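Waschturm, Runde zwei

4. Mai 2023

So. Kurz, weil ich eigentlich Koffer packen müsste. Aber mehrere haben nach dem letzten Eintrag gefragt, wie es mit der Wäsche weiterging, und ich habe versprochen, es aufzuschreiben. Also schnell.

Ausgangslage für alle, die neu sind: Altbau, Bad winzig, Küche auch nicht groß. Die alte Waschmaschine stand im Keller, zwei Treppen runter, Münzzähler, Licht auf Zeitschaltuhr. Elf Jahre lang bin ich mit dem Korb auf der Hüfte da runter. Elf! Irgendwann reicht es.

Jetzt steht ein Turm oben in der Wohnung. Waschmaschine unten, Trockner oben, alles weiß, alles ein Schrank. Geplant war eigentlich die Nische neben dem Bad, da fehlten am Ende 12 Millimeter. Zwölf Millimeter. Ich hatte gemessen, Fußleiste vergessen. Der Mann von der Lieferfirma (Branden, die waren wirklich nett) hat nur genickt, das hatte er wohl kommen sehen. Steht jetzt also im großen Zimmer auf dem Fischgrätboden und nicht auf Fliesen. Gewöhnt man sich dran.

Was ich vorher nicht bedacht habe, der Reihe nach, wie es mir einfällt.

Der Boden. Holz gibt nach, zumindest bei uns. Beim ersten Schleudern hat in der Küche das Geschirr geklirrt. Dann Wasserwaage geholt, Füße nachgedreht, vorne links fast eine ganze Umdrehung. Danach besser. Seit letzter Woche liegt auch eine Matte drunter, die hatte ich bei Lurel bestellt, 35 Euro, vorgeschnitten. Zum Unterlegen musste der ganze Turm nochmal angehoben werden, zu dritt, und das würde ich beim nächsten Mal gleich am Anfang machen. Wirklich. Matte zuerst, dann Turm.

Das Bücken. Die Trommel unten ist tief. Im Keller stand die Maschine auf einem Betonsockel, das war mir nie aufgefallen, wie angenehm das war. Jetzt knie ich mich hin. Oder ich setze mich auf den kleinen Hocker aus dem Flur, der ist seitdem sowieso nie mehr im Flur. Korb links, Hocker in der Mitte, Tür geht nach der Seite auf, auf der ich NICHT sitze. Das hat drei Anläufe gebraucht.

Die Kleinteile. Socken, Waschlappen, Spültücher. Die großen Sachen zieht man am Stück raus, Bettbezug hat man in einem Griff, aber irgendwas Kleines klebt immer noch oben an der Trommel, und man sieht es von vorne nicht. Ich dreh die Trommel jetzt jedes Mal einmal mit der Hand durch und greif in den Gummi rein. Gefunden bisher: ein Haargummi, eine Büroklammer, eine Kindersocke, die zu niemandem gehört. Wir haben kein Kind.

Und die Etiketten. Neue Handtücher, neue Lappen, überall hängt was dran, Pappe, Papier, Aufkleber. Wer das mitwäscht, pult danach eine halbe Stunde Krümel aus der schwarzen Hose. Ist mir passiert, mit einem Lappen aus einem Fünferpack. Vier hatte ich abgemacht, den fünften übersehen.

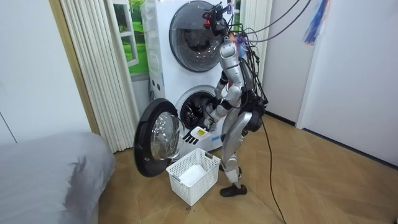

Muss man neue Putzlappen und Handtücher vor dem ersten Benutzen überhaupt waschen?

Ich würde es immer machen, einmal allein oder mit ähnlichen Farben und ohne Weichspüler. Neue Frottee nimmt am Anfang kaum Wasser auf und fusselt wie verrückt, nach der ersten Wäsche ist beides besser. Bei Microfaser fusselt wenig, aber sie zieht die Fusseln von allem anderen an, also nie mit Frottee zusammen. 

Weiter. Trockner.

Den wollte ich erst gar nicht. Ich war immer Wäscheständer, aus Überzeugung und auch aus Geiz. Aber im Winter in der Altbauwohnung, Fenster beschlagen, Jeans nach zwei Tagen immer noch klamm am Bund, und der Ständer steht genau da, wo man langlaufen will. Covadonga Llorente aus dem zweiten Stock hat seit Jahren so ein Gerät und mich immer ausgelacht, wenn ich im Januar mit dem nassen Korb an ihr vorbei bin. Sie trocknet nur Handtücher, Bettwäsche und Unterwäsche in der Maschine, alles andere hängt auf Bügeln an der Duschstange. So mach ich es jetzt auch.

Hemden auf den Bügel, solange sie noch feucht sind, Kragen glattziehen, Knopfleiste einmal mit der flachen Hand lang. Spart bei mir fast das ganze Bügeln. Nur bei Leinen nicht, Leinen macht was es will.

Der Trockner ist oben, die Knöpfe sind also auf einer Höhe, wo ich sie ohne Verrenkung sehe. Das Flusensieb muss man jedes Mal leeren. Jedes Mal! Ich dachte am Anfang, einmal die Woche tut es auch, und hab mich gewundert, warum die Handtücher nach dem Programm noch feucht waren. Da war eine Schicht drin, dick wie Filz. Jetzt steht eine leere Keksdose daneben, da kommt der Flusenkram rein und die Dose wird geleert, wenn der Müll sowieso runtergeht.

Waschmittel. Ich hatte vorher das große Paket Pulver aus dem Keller, im Keller wird Pulver aber zu einem Stein, wenn man nicht aufpasst. Oben hab ich es in ein Schraubglas umgefüllt, Messlöffel dazu, und das Glas ist tatsächlich trocken geblieben. Für Wolle nehm ich das flüssige von Cheon, das hatte mir Mal-soon Heo aus dem Strickkurs empfolen. Ganz wenig davon, ein halber Deckel. Sie nimmt sogar noch weniger und ihre Pullover sehen nach Jahren aus wie neu, meine haben Knötchen. Liegt vielleicht auch an der Wolle.

Sortieren mach ich jetzt in Stoffbeuteln. Früher ein einziger Korb und dann auf dem Kellerboden auseinanderklauben. Jetzt drei Beutel an Haken: hell, dunkel, heiß. Heiß ist alles mit 60 Grad, Lappen, Handtücher, Bettwäsche. Wenn ein Beutel voll ist, kommt der Inhalt in die Trommel und fertig. Die Beutel sind von Deser, grob gewebt, der dunkle hat beim ersten Waschen abgefärbt und mein Unterhemd ist seitdem hellgrau. War vorher auch nicht mehr schön.

Zur Füllmenge noch, weil das in den Kommentaren kam. Ich mach die Handprobe: Wäsche locker rein, Hand hochkant oben drüber, wenn die noch gut reinpasst, ist es richtig. Bei Wolle höchstens ein Drittel voll. Bettwäsche zuknöpfen vorher, sonst wandert die gesammte Unterwäsche in den Bezug und kommt da als nasser Klumpen wieder raus. Und dann poltert der ganze Turm beim Schleudern, auf Holzboden macht das richtig Spaß. Unter uns wohnt zum Glück jemand mit Schlagzeug.

Kosten, auch gefragt worden: Die Lieferung hoch in die Wohnung mit Anschluss hat 124 Euro extra gekostet. Fand ich erst frech, dann hab ich gesehen, wie die Kiste um die Kurve im Treppenhaus musste. Danach gab es Kaffee für alle und ich habe kein Wort mehr gesagt. Der Anschluss selbst ging schnell, nur der Schlauch war zu kurz, Verlängerung hatten sie im Auto.

Türen lass ich nach dem Waschen übrigens offen stehen, unten jedenfalls, und das Waschmittelfach auch. Den Gummi wisch ich mit einem alten Lappen trocken. Im Keller hat das nie einer gemacht und so hat es da auch gerochen.

Was noch fehlt: ein Brett oder sowas zum Ablegen und Falten. Im Moment falte ich auf dem Bett, und dann liegt da abends um elf ein Stapel Handtücher auf dem Kopfkissen und ich schieb ihn auf den Stuhl und am nächsten Tag zurück. Es gibt so ausziehbare Platten zwischen den Geräten, geht aber bei unserem Modell nicht, ist ja ein Schrank. Vielleicht ein Klappbrett an der Wand daneben. Im Juni kommt mein Bruder mit der Bohrmaschine, bis dahin muss ich wissen, ob die Wand da hält oder nur Putz und gute Hoffnung ist.

Falls jemand so ein Klappbrett hat – schreibt mal, wie tief das sein muss, damit ein Badehandtuch draufpasst. Ich muss jetzt los, Koffer ist immer noch leer und die Reisesocken sind im Trockner, noch 35 Minuten.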